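Progress report to the Flollano fund, 2021-11-13

Project: Plika, our weekly celebrity and style newsletter. The grant was meant to take us from hobby to paying title by May. I am less sure of that date than I was when I signed for it. 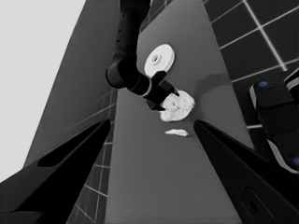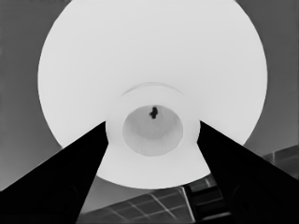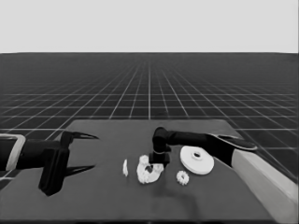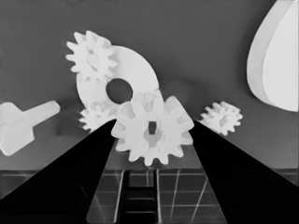

*Computer-rendered views, all four with black gripper fingers.*

**Readers.** We have 3,000 sign-ups, of whom 390 pay. The first number looks good on a slide. Most of those people came for one red-carpet gallery and have not opened an issue since, so I would ask you to judge us on the second.

**Content.** We ran 11 issues in the period. Street-style pieces still get the clicks. The longer interviews, which you asked for, do not – two were dropped when publicists wanted approval of the copy. I would not spend more on them.

**Pictures.** Agency fees took 60 per cent of the editorial budget. Cha has offered us a cheaper bundle, but its archive is thin on anyone under forty and the contract renews itself. We have not signed.

**Partners.** Drasesley says it will carry our gossip column on its site. It said the same last time, and there is still nothing in writing.

**Next.** Move the paywall to the galleries, cut the podcast, and get an answer out of Drasesley before the next payment is due.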